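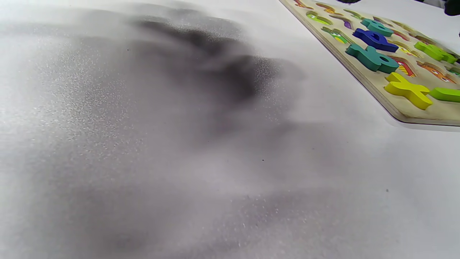 Vue poignet, tâche puzzle alphabet, ombre de la main sur le plateau blanc.

RoelVD
19 novembre 2022
Bonsoir à tous, et pardon d'avance pour le pavé ! Je reviens avec les résultats promis en août. On a entraîné la politique sur 362 démonstrations à la pince tenue à la main, tâche « remettre la lettre dans son logement », puis on a refait l'entraînement en assombrissant au hasard des zones de l'image. Sur 100 essais par version, on gagne 14 réussites. Je soupçonne les ombres comme celle du milieu, qui bougent avec la main et que le réseau prend pour un repère.

s_pacheco
Merci Roel, toujours un plaisir de te lire. Je suis moins convaincue que toi, par contre. Le puzzle est tout en haut à droite, et toute la gauche est floue. À mon avis ton augmentation force surtout le réseau à regarder les lettres, ombre ou pas. Tu as essayé de masquer des zones avec du bruit, tout bêtement ?

GeertM
Pareil que Sofia. Chez Randitz on avait 2 702 démonstrations et l'effet des ombres disparaissait complètement, donc je parierais plutôt sur le manque de données.

RoelVD
Geert, d'accord, mais vous aviez un éclairage diffus, si je me souviens bien ! Ici c'est très lumineux et la table a ce petit grain qui scintille. Sofia, le bruit, non, pas encore, bonne idée, je le lance cette semaine.

Faraji_M
Question de débutant, désolé : le x jaune près du bord du plateau, il compte comme posé ou pas ?

RoelVD
Chez nous une lettre compte quand elle est à plat dans son logement, et on note ça à la fin de l'essai, jamais sur une seule vue.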